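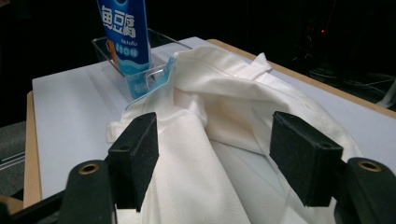
Plidlow Laundry and Folding Room: your questions answered

Hello and welcome! We get a good many letters and messages about looking after white cottons, so Nisreen Khasawneh has gathered the ones that come up most and answered them as fully as she can (she does go on a bit, she says, but she would sooner you had too much than too little).

My white cotton has turned creamy. Is it ruined?

Not at all! Plenty of cotton is a soft, creamy white from the day it is sewn, and undyed cloth especially so. If yours really was brighter once, try a long soak in warm water with an oxygen-based whitener, overnight if you can spare the basin, and then a normal wash. Please leave the chlorine bleach in the cupboard if there is any elastic in the garment, as it can weaken it terribly.

Can I leave things in a heap until I have time to fold them?

We all do it, and an hour or two will do no harm. A whole weekend is another matter, particularly if anything went in slightly damp. If you come back to deep creases, give the cloth a good shake, hold it by its seams and smooth it with the flat of your hand before you reach for the iron. Quite often that is enough for an everyday top.

Where do I start when I can't tell which way up a garment is?

Look for the band! A collar or waistband is usually a doubled piece of cloth with a seam along it, and once you have found that, the rest falls into place. Lay the band flat at the top, follow the hem round with your fingers, and pull the two sides gently apart until the middle lies smooth.

Do I need a proper folding board?

Any clean, flat surface will do, a table included. Maximiliano Lucero teaches our beginners' evenings at Bromesel on plain white boards, and he is fond of them for the simple reason that a mark shows up straight away and can be wiped off before it reaches the washing.

Is it all right to keep snacks on the folding table?

In their packets, yes, and we would never part anyone from their tea break. Stand them upright in a clear box or holder towards the back, so they don't get folded into somebody's shirt, and wash your hands before you go back to the whites. Fishy or oily fingers are dreadful on cotton.

Can pale blue go in with white?

Once it has been washed on its own a few times and the water stays clear, we are happy to mix them on a cool wash. Anything new or strongly coloured should wait its turn.

How do I book a beginners' evening?

Places open again in November. Ring extension 442 and ask for Nisreen, or leave your name at the Bromesel desk. Groups are kept to six, and you are welcome to bring your own washing, ironed or otherwise.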